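Give the Small Kitchen Its Due

My first apartment kitchen in Tulorum had one drawer. I kept forks in it, and knives, and a potato masher that jammed the drawer shut so completely that for most of one February I ate everything with the spoons that happened to be in the drying rack. I still think it was the best kitchen I ever had, and I've been trying to work out why for years now.

I love small kitchens. I love them the way some people love old trains or bad weather. Put me in a narrow room with a stove at one end and a sink I can reach without moving my feet, and I'll cook you something good and be happy the whole time. Put me in one of those big showroom kitchens with an island the size of a parking space and I wander around like someone looking for their gate at the airport. Where did I put the salt? Over there. Where's the pan? Back the other way. By the time the onions are chopped I've taken a walk.

So it bothers me a little (okay, a lot) that so much of what gets written about home cooking treats the small kitchen as a problem to get through until you can afford a bigger one. Every article has the same tone, kind and a bit sorry for you. "Making the most of a tiny space." "Surviving your galley kitchen." Surviving! As if I were down a mine.

What a small kitchen does is make you choose. You can't keep eleven kinds of vinegar, so you find out which two you love. You can't own a pan for crepes and another for eggs and another for searing, so you buy one good heavy pan and get to know it, where it runs hot, how long it takes to calm down after you turn the flame off. I know my pan better than I know most of my neighbors. I picked it up at the Bennani secondhand store on a Tuesday for the price of a sandwich, and it has outlasted two couches and a car.

And then there's the counter. I could talk about counters all day. When you have only a short run of it, everything that sits there has to earn its place every single morning. Mine has had the same lineup for ages: kettle, toaster, a jar of wooden spoons, a board leaning against the wall. A stand mixer lived there for six weeks and it was like having a houseguest who never went out. I gave it to my sister, who bakes, and got my bread-slicing spot back, and I have not missed it for one minute.

I do think light matters more than size. I've cooked in a roomy basement kitchen with no window at all and felt gloomy peeling a carrot. A window by the counter changes the whole job, even if all it looks out on is a brick wall or somebody's fire escape. Pale walls help too. Give me a window and a cream-colored wall and I'll forgive almost anything, including a shortage of outlets, and I have lived with a serious shortage of outlets. 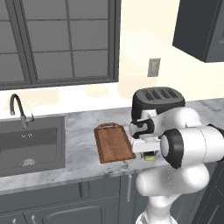

Jova wrote to me after I grumbled about all this in an earlier column, and she disagreed with nearly every word. She has cooked for a family of seven in a kitchen where two people can't pass each other, and she told me that loving a small kitchen is easy when you're the only one in it. She'd like an island, thank you. She'd like a place where a kid can do homework while the rice cooks and nobody gets an elbow in the ear. She said the forced choosing I find so charming feels, at six in the evening with everyone hungry, like one more thing somebody decided for her.

I've read that letter many times, and she's right about a good part of it. I cook for myself most nights and for two or three others on the weekend. If I had to get seven plates out the door every evening I might dream about islands too. A room can be snug for one person and a trap for another, and I should have said so the first time.

But I noticed something further down in her letter. When she described what she wanted, she hardly mentioned size after that first paragraph. She wanted the trash somewhere other than under the sink, where opening it means asking whoever is washing up to step aside. She wanted a fridge door that swung the other way. She wanted a shelf at a height her mother could reach. Most of those are afternoon jobs! You can move the hinges on plenty of fridges with a screwdriver and some patience. I wrote back a far too long reply about trash cans, and she was very gracious about it.

That's my real complaint, I suppose. We talk about kitchens in square feet when we should be talking about reach. What can you put your hand on from where you stand? Can you drain pasta without crossing the room with a pot of boiling water? Is there a clear spot beside the stove to set down something hot? I've been in very expensive kitchens that failed all of those, and in a rental over a laundromat that passed every one of them, with a folding shelf the last tenant had screwed into the wall at exactly the right height. I never met that person and I think of them fondly.

A friend of mine was quoted $3000 to knock out half a wall and add a peninsula. Before she signed anything I talked her into trying one month with a rolling cart from Skatari, the plain kind with two shelves and a lip around the top so nothing slides off. She parks it beside the stove when she's cooking and shoves it by the door when she isn't, and mail collects on it in between. The wall is still standing. She may knock it out someday, and I'll happily come over and eat dinner in the dust, but for now the cart is doing the job and she spent the difference on a very long train trip.

I'm aware that there are kitchens too small to praise. I once sublet a place where the oven door couldn't open all the way unless you took the knob off the cabinet across from it, and I roasted a chicken in there exactly once. A person with a wheelchair or a bad back needs floor space and lower counters, and no amount of cheerful talk from me about clever hooks is going to change that. Landlords who put two burners in a closet and call it a kitchenette shouldn't get to use my essay as an excuse, either. A kitchen should have a real sink, deep enough to lay a pot on its side. It should have a proper stove and a bit of air moving through. I'll be stubborn about the sink until I die.

Past that, though, I'd love for people to stop apologizing. I go to someone's place for the first time and before I've got my coat off they're saying sorry about the kitchen, it's so small, one day we'll redo it. And then they turn around and make something wonderful in it! My downstairs neighbors do this every time. They have a counter that's barely longer than their cutting board and out of it comes the best flatbread I've ever eaten, stack after stack, with one of them rolling and the other flipping and neither one looking where the other is because they don't need to.

I asked them once if they'd want something bigger. They talked it over in front of me for quite a while. They'd like another cabinet. They'd like the light over the sink to stop humming. One of them wanted a bigger oven and the other pointed out that they only ever use the top rack of the one they've got. Then the next round of dough was ready and the conversation ended, and I was handed a towel and put to work drying.

If you've got a small kitchen and you've been waiting for a better one before you learn to make soup, please don't wait. Clear off whatever you haven't touched since last summer. Hang the pan up. Move the knives to the side you chop on, try it like that for a week, and move them back if you hate it. I rearranged my own spice shelf again last night and now the cumin is finally where my hand goes looking for it. The paprika still needs a home.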